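Staveck opens its cloth planner

Staveck has released Kobzar, its grasp planner for soft items.
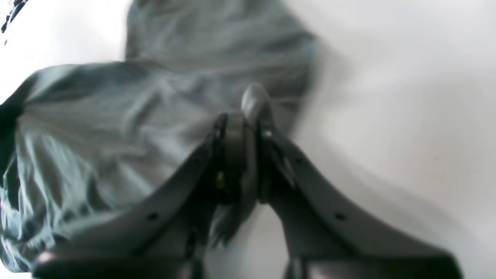 What is new

Version 12 picks a fold, then closes the gripper – before, it aimed at the middle of the cloth. 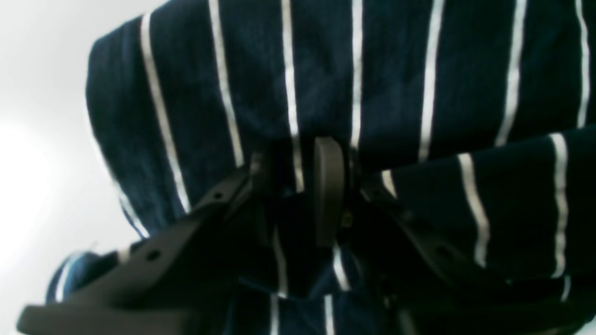 The team trained it on 1604 grasps, says Antonina Palamarchuk. 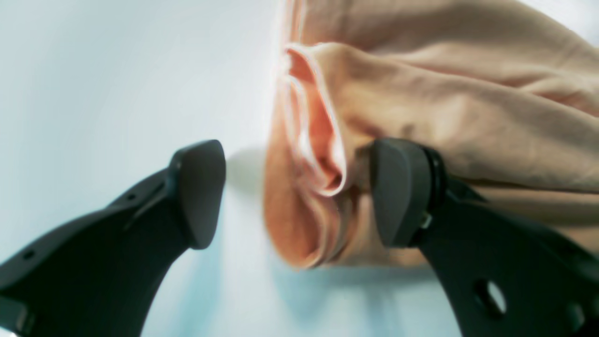 Planning takes roughly 56 milliseconds on the lab computer. Ostap Boiko maintains the code.

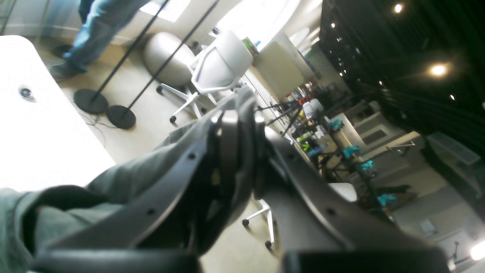 A driver for Tranell arms should follow in October.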